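Bench notebook, Skarard textile room
May, page 46

Maroon cloth, handling and storage

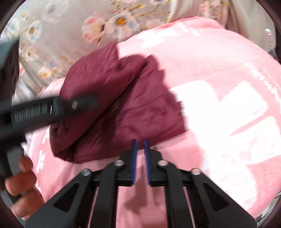

Started 14:00. Bench covered with the pink sheet again. The maroon cloth reads clearly against it and the edges are easy to find, which was not the case on the grey board used for the April pages. Keep the pink for all dark pieces.

Piece is logged as 521 in the Gridell list. Supplier is Bangash, second delivery. Label had come off the bag, so the number was matched from the delivery note and written on a new tag.

Condition on unpacking: creased along the old fold lines, one corner turned under. No pulls found on the face side. Reverse not checked yet.

Method as on page 21, with these changes:

Corner opened first, then the long edge. Doing the edge first drags the corner further under and it has to be done twice.

Cloth lifted at the fold and laid down again. Sliding it across the sheet moves the sheet as well. Tape at the back edge of the bench did not hold and was replaced with two clips.

No steam. The Trusent note allows low steam on this weave, but the offcut from the first delivery came up shiny after one pass and I do not want that on a full piece. Creases left to drop under the flat weights overnight.

Dye transfer: white cotton swab, dry, ten strokes, nothing visible. Damp swab, ten strokes, faint pink on the tip. Could be from the sheet. Repeat on the glass plate before anyone writes it down as a result.

Width measured at both ends and the middle. Ends agree, middle is 2 mm under. Put down to the crease for now and to be measured again once flat.

Storage: roll, face out, tissue between turns. The short tubes are too narrow for this cloth and mark it at the start of the roll. Use the wide ones from the bottom rack. Three left, more on order.

To do
Check reverse
Repeat damp swab on glass
Remeasure the middle
Wash the pink sheet separately, cold
Ask Bangash whether the second delivery came from the same dye lot as the first

Stopped 15:40. Weights on, bench light off, tag pinned to the tissue and not to the cloth.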